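My bags and the rod behind the door

For a long time I kept my cloth bags inside another cloth bag. I think many people do like this. The big one hung on the handle of the pantry door, and every time I was going to the market I had to pull out all the others to find one that was clean and had both handles. Then I put them back badly, and the door did not close anymore.

In January I decided to finish with it. I took everything out on the kitchen floor and my neighbor Seidu Amissah, who had come only to return a ladder, stayed to help me sort. We found 23 bags. Some I remembered buying, but most of them just arrive, I don't know how. From a bookshop, from the dentist, from the school bazaar in Pekbridge. Three had holes in the bottom and I cut them for cleaning cloths. A few I gave to Seidu, who said he has none, which I find hard to believe.

The rest needed a place. My first idea was a drawer, but a folded bag in a drawer is a bag that I forget. I wanted to see them and take one with one hand, because in the other hand I usually have keys and the phone. So I started to look at how other people hang things, and I became a little bit obsessed with hooks.
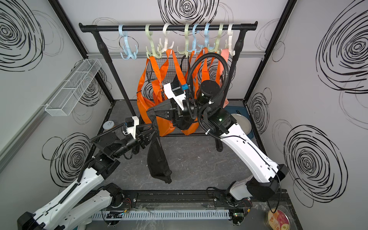
Pekbridge Home Storage Club

The hooks on this black rod are the kind I like now – plastic, S-shaped, with several curved prongs at the end, in light blue, pale green and white. The orange totes hang together in one bundle by their long straps, and the salmon-pink one has a white hook for itself. Look how low the bags come, nearly to the floor. With long handles you must think about this before you choose the height of your rod. I did not think about it.

My own rod I mounted first at the height of my shoulder, behind the kitchen door. It looked very nice until I hung the two big market bags, and they were lying on the floor like tired dogs. So I had to move it up, and now there are two extra holes in the wall which I filled with white paste. If you come to visit, please don't look there.

After some weeks of using it, I can write what works for me. I hang bags of the same kind together, two or three on one hook, with the handles going in the same direction. If one handle is crossed over the other, I pull one bag and all of them come. The strong bags for potatoes and bottles go at the end near the door, and the thin ones deeper. I also leave one hook empty. When I come home with a bag that smells of fish or onion, I wash it and it dries there, apart from the others.

A small wire basket is my next wish, for the things that go with shopping: the coin for the cart, the list, the net for onions. Nii Appiah from the club told me to hang it from the same rod. I worry that it will catch the handles, so I will try it first with the old soap basket from the bathroom before I spend money.

What I still did not solve is the insulated bag. It is thick, it has short handles, and it takes the place of four others. For now it stands on top of the refrigerator and falls down when somebody closes the door too strongly. If you have an idea, write it to me in the comments, but please not a drawer.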